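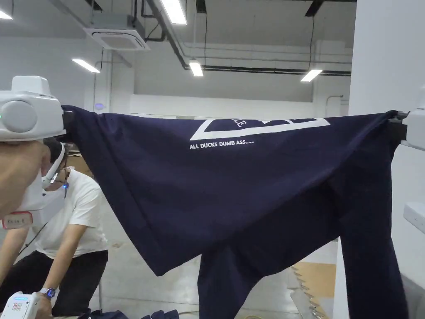 Clinow opened its Thampi hall to visitors for one afternoon in August, and I went mainly because the leaflet promised "the perfect fold." I have been let down by folding advice before. Parking cost 7 dollars, so I was in a mood to be hard to please.

The hall is big and bright with a gray concrete floor, and parts of it are set up as bedrooms, minus the clutter that makes a bedroom hard to keep tidy. Folding goes on all over the place. The garments I watched were navy long-sleeved tops, the kind of thing most of us stuff in a drawer. One had a white triangle printed on it and a line of small capitals starting "ALL DUCKS," and I doubt anyone buys that for how neatly it stacks.

The leaflet's method has 3 steps and takes for granted that you have a whole bed to work on. I don't, not with two kids and a dog.
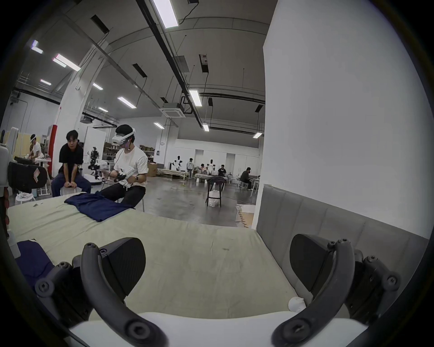 The bed I stood by longest had a pale green fitted sheet, a bit creased, and a gray padded headboard. I liked the headboard. I was less sure about folding on a soft surface, where every press of the hand makes a dip. A table has always worked better for me, and my sleeves end up straighter.

On the way out they were selling the Grastanum folding board for 69 dollars. I asked what it did that a big piece of cardboard wouldn't, and was told it was "more consistent." I kept my money. The coffee from the Birau stand was decent, and 2 dollars a cup. I'd go again if they put a fitted sheet on the program, because I still can't fold one of those.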